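4.3 Restocking: where the rolls go and how they get there

Working text, tables to follow. This part covers the paper goods only (toilet rolls, kitchen rolls, boxed tissues). Tins and cleaning stuff are in 4.2 and we don't go over them again.

Restocking is the dull end of tidying and most earlier work skips it. Diary studies ask who cleans, how often, who minds. They hardly ever ask where the spare loo roll lives. But in the Orance flats the spare roll was the single item most often found in a room it wasn't meant for, according to the people living there, and it kept coming up in interviews without us asking. So it gets its own section.

The building first, as it matters. Orance went up in 1932, and the bathrooms are small even by the standards of the time. No cupboard under the basin, pedestal only. A shelf over the door in a few, though most of those have been taken down. A multipack of any size will not fit in the bathroom unless it stands on the floor next to the bath, where it gets splashed. Everyone therefore keeps the pack somewhere else and carries rolls in when needed. The pack goes in the hall cupboard, under a bed, behind the sofa, on top of the wardrobe. The hall cupboard was the place people told us they used. It was not always the place they went to when they got up to show us.

Sorting of trips. We logged 599 restocking trips across the diaries, a trip being any time a roll or box was taken from the store and put down somewhere else. Short trips, store to bathroom and nothing in between, are what people think they do. Broken trips are where the roll gets put down on the way. The phone goes, the kettle boils, a child wants something. The roll ends up on the arm of a chair or on the carpet by the door and stays there, sometimes overnight. Third kind, which we had not planned for: the borrowed roll. Taken out of the bathroom to use as tissues (colds, mostly, and one case of a nosebleed) and then left in the living room or bedroom. Diary keepers did not see this as restocking at all and tended to leave it out, so our count for borrowed rolls will be low. We come back to this under limits.

Borrowed rolls matter because they are already started. A new roll has its last sheet stuck down. A started one has a loose end, and a loose end behaves differently when the thing is picked up, put down or shoved in a basket. Several householders complained about this in nearly the same words - you pick it up by the wrong bit and half of it is on the floor. Kotian's notes from the second round of visits have a good page on it. People with carpet grumbled more than people with lino or tiles. On hard floor a dropped roll runs away from you, trailing paper, and you wind it back up and forget it. On carpet it stops sooner but the paper picks up fluff and hair, and then there is the question of whether you'd still use that bit. Most people tear it off. Some wind it back and say nothing. Two told us they turn it round so the guests don't get it, which we didn't know how to code.

Grip. We had expected the middle of the roll to matter, fingers into the tube, because that is how rolls are lifted off a holder. In the carpeted rooms people mostly took the roll from the outside instead, hand over the top, tube facing off to one side. Quick, works with a full hand of other things, and fine while the roll is fat. When it gets thin the hand closes right round it and squashes the tube, and a squashed tube won't turn on the spindle afterwards. A full roll of the Winex type (up to 200 sheets according to the householders' packs, the cheap ones in the corner shop) is soft enough that an outside grip leaves a dent. The dent goes in time. The householders did not care about dents. They did care about the loose end.

Figure 3 shows the outside hold over carpet. The part to look at for this section is the bottom edge, where the outer sheet hangs slightly away from the rest. The roll is turned so you get the curved outer layer and not the core. Colour contrast is good, bright white on beige, and this helped us later when marking up stills, as a white roll on the pale lino in the bathrooms was very hard to pick out. Blurring is heavy in places and we have not tried to read sheet edges from it.

Where the loose end should go. We asked everyone what they do with it before they carry a started roll. Answers, in the order they came up in coding:

Tuck it. Fold the end under the last turn. Common among people with small children.

Hold it. Thumb over the end the whole way. Most common overall, and the one which fails when you put the roll down half way to answer the door.

Nothing. Just go. Also common, and the people who said this were cheerful about it.

Put it in something. Box, bag, bowl. Only in flats where there was already a container sitting by the store.

That last one led us to try containers properly. Each flat in the second round was given one open box by Flesasport, fabric sides, handle at each end, meant for gym kit but the right width. Instruction was to keep it by the bathroom door and put any paper goods found out of place in there, nothing else. Predictably it did not stay nothing else. By the end of the round the boxes held hairbrushes, a library book, batteries, socks. Mnguni argues this is a success of sorts, as the stuff was at least off the floor and near the door. Kotian disagrees and thinks a mixed box is just a smaller mess with handles. Both readings kept for now, we will settle it when table 5 is done.

What the box did change was the broken trip. With somewhere to put a roll down on the way, people put it there. Fewer rolls reported on chair arms and carpet in the second round diaries. Borrowed rolls didn't change much at all. A roll taken to bed with a cold stays by the bed untill the cold is over and no box by the bathroom door is going to alter that. One householder moved her box to the bedroom half way through, against instructions, and reported it worked far better. She is left in the sample and flagged.

Storage depth. Minor point but it came up often. Packs kept deep in the hall cupboard (behind the hoover, behind the ironing board) were opened by tearing a hole in the near end and pulling rolls out one at a time. The pack then sags and the rolls at the back get forgotten, and a second pack is bought. The Ranasinghe checklist, which we used for the cupboard walk-through, has only one line for paper goods and it asks whether there are any. It should ask whether the front one can be reached without moving something else. We added this for the second round as item 3 on the sheet and suggest others using the checklist do the same.

Coding notes, for anyone repeating this. A roll counts as out of place if it is in a room other than the bathroom or the store, and not in use. "In use" caused arguments. A roll on a bedside table during a cold is in use. The same roll a week after is not, but the diary doesn't always say when the cold stopped. We took the householder's word. A roll in the air, being carried, is counted as a trip and not as a position, however low over the floor it is. Kitchen roll on the worktop is never out of place. Kitchen roll in the bathroom is always out of place, though it turned up there often enough - people had run out.

Limits. The diaries were kept from October and the second round closed in February 2019, so this is cold season throughout and borrowed rolls are bound to be higher than they would be in summer. One building, one kind of bathroom. Flats with a proper cupboard under the basin might have none of this trouble. Self report misses what people don't think worth writing down, which for paper goods is nearly everything. And we did not weigh or measure rolls, so full and part used are by eye only and differnt coders drew the line in different places.

Figure 3. Toilet roll held from the outside above beige carpet, side-on, outer sheet slightly loose at the bottom edge. 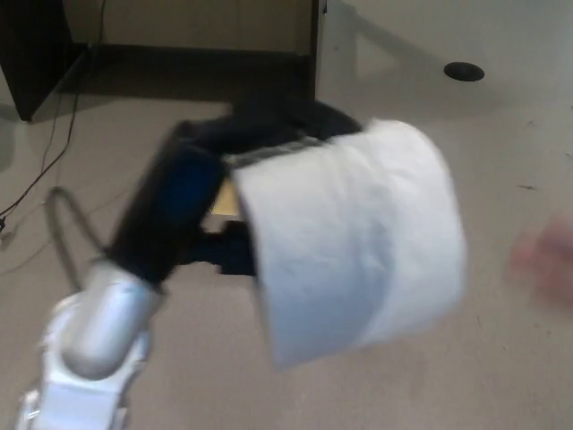

4.4 Boxed tissues

Shorter, as there were fewer of them. Boxes get carried about less than rolls do and have no loose end to speak of, only the one sheet sticking out of the top. Most flats kept a single box in the living room and let it run out before buying another. Once empty it tended to stay where it was. We coded empty boxes as rubbish and full ones as stock, and a box with one sheet left in it as stock, after some discussion.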